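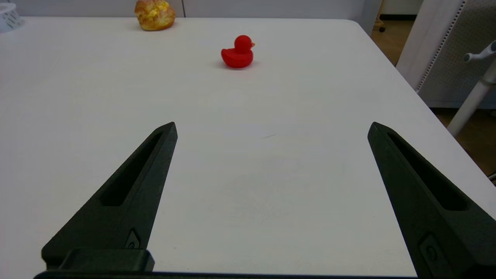
Software Update: Release 6 of the Kovo Grasp Planner

The Manipulation Software Group at Flitell has completed Release 6 of Kovo, the planning package used on its tabletop arms. The release was made available to partner sites on 2023-08-22 and replaces the version issued in July.

The main change concerns how Kovo chooses an approach path. Earlier versions computed the full path from a fixed overhead view and did not revise it once the arm had begun to move. Release 6 takes its input from the wrist camera throughout the approach and updates the target pose as the fingers draw nearer. The planner now also keeps a record of the last reliable position of an object, so that a target hidden for a short time by one of the fingers is no longer dropped from the object list.

White tabletops remain the standard test surface. Pale objects are difficult to separate from such a background, and the perception module has been retrained with this in mind.

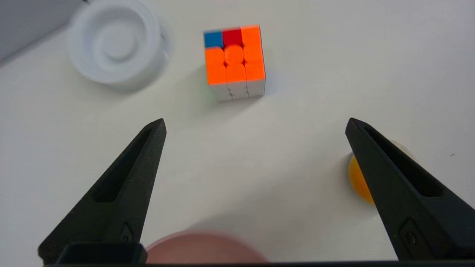

A cube with strongly colored faces gives the module clear edges to work from, while a white round object on a white table offers little more than its shadow and a few raised rings. The segmentation threshold is therefore set separately for each region of the view. Sites that adjusted the old global threshold by hand should remove that setting before installing the release.

The regression suite now holds 3,928 recorded approaches, of which 258 were added for this release. Replay of the complete suite takes 70 minutes on the standard workstation. The replay tool, developed jointly with Lacroix, can be run without an arm attached.

Two known issues remain open. Objects very close to the lens may be reported with an incorrect outline, and the log viewer does not yet show finger opening width. Both are assigned to the Rotberg office.

Installation notes and the revised configuration guide are available on the partner pages. Sites still running Release 4 or earlier must recalibrate the wrist camera before upgrading.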